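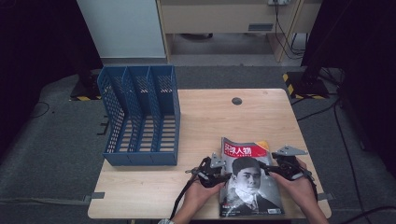
Department of Information and Library Studies – Year 2 Project Reports

What happens to the free magazines? Paper clutter in shared study rooms

Reading time: 2 min

Our project looked at the printed stuff that piles up in study rooms. Course guides, the Ulness student magazine, the Warik what's-on guide, old handouts. Two rooms in the Carnegie building, both open all day, both a mess by February.

Why bother? The department pays for 800 copies of its own magazine each term and had no idea if anyone reads them. Also the cleaners bin anything left on the floor, so a lot goes straight out.

Method
Room A stayed as it was – leave things where you like. Room B got desk holders, one per table, with a label on the shelf by the door saying what goes where. We checked both rooms at 9am and 4pm for 12 days in February. Each time we noted what was on tables, on chairs, on the floor. Short paper survey as well, 24 replies. We wanted more but left it too late, reading week got in the way.

Findings
Room B was tidier in the mornings. By 4pm not much in it. People took magazines out of the holders to read and then left them flat on the table, open or shut, usually near where they'd been sitting. Very few went back in. Handouts did better, probably becuase people already think of those as something you file.

Survey answers were mixed. Most said they pick up a magazine while waiting for someone. Several didn't know the magazines were free to take home – there is no sign saying so. One person wanted more crosswords.

Old issues were the real problem. In Room A we found a Warik guide from the September before. Nothing gets cleared unless somebody decides to do it, and it is not on anyones list.

Problems with the project
Short run. Rooms not the same size. Room B is nearer the cafe so it gets more people at lunch, should have swapped them over halfway.

Recommendations
Print fewer copies. Put "please take one" on the shelf. Clear old issues at the start of each month. Keep the holders but dont expect much from them after lunch.

Raw tables are in the appendix, handed in seperately.

Recent reports
Bike parking at the Warik campus
Pluker: testing a book swap app with first years
Noise levels on the Carnegie stairs
Who uses the Ulness reading room in January?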